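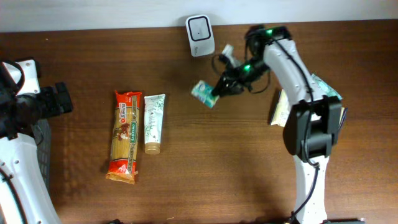
Small packets should be sorted before the baskets are filled, according to one comment sent in during the September review of packing rules at the Motitz household goods depot, and the revised procedure now says the same. The comment argued that packets placed last slide down between larger goods and are missed when the order is checked. The depot adopted the change without amendment.

The new procedure takes effect on 2 Oct 2026. It covers mixed orders of small household items: tissue packs, sachets, flat packages, plug-in devices and similar goods packed by the piece. Bulk cartons are handled on a separate line and keep their current instructions.

Under the old rules, a packer worked from the order sheet in printed order. The sheet follows shelf location, so a soft packet could be listed ahead of a boxed item that weighed several times as much. Packers were expected to correct for this by eye. Results differed between shifts, and returns for crushed or missing packets were logged under several different codes, which made them hard to compare.

The revised rules divide each order into 4 groups before anything goes into a basket. Rigid items with a plug or exposed pins form the first group. Flat packages form the second, boxed goods the third, and soft packets the last. Each group is laid out on the table with its labels facing the packer. The soft packets are checked against the sheet first and set to one side in a small tray. The tray then goes into the basket as a unit, on top of the other goods.

Plug-in devices are to be packed with the pins facing the basket wall and a card sleeve over them. Flat packages stand on edge where the basket depth allows it. Where it does not, they lie on the bottom, and nothing with a corner may be set directly on them.

Table layout has also been fixed. The basket stands at the left end, the order sheet is clipped at the right, and the middle is kept for sorting. Items for a second order may not be placed on the table until the first basket has been closed. An earlier draft allowed two open orders at a time, provided they were separated by a strip of tape. That provision was dropped after a trial at the Barros site, where tape was lifting from the tabletops by the end of each shift.

The trial ran for 3 weeks and covered 200 mixed orders. Of these, 88 included at least one soft packet. The depot has not released error rates from the trial and said the sample was too small to be split by item type. A longer count will begin once the procedure is in use on all tables.

Ovis, which supplies the order sheets, will add a column for the group number. Until the new sheets arrive, packers are to write the number in the left margin. The trays come from Prorik and are being delivered in two sizes. The smaller size fits the standard basket with the lid closed; the larger one is meant for deep baskets only and carries a mark on the rim.

Orders already sorted under the old rules when the change takes effect may be completed as they are. Partly sorted orders must be cleared from the table and started again.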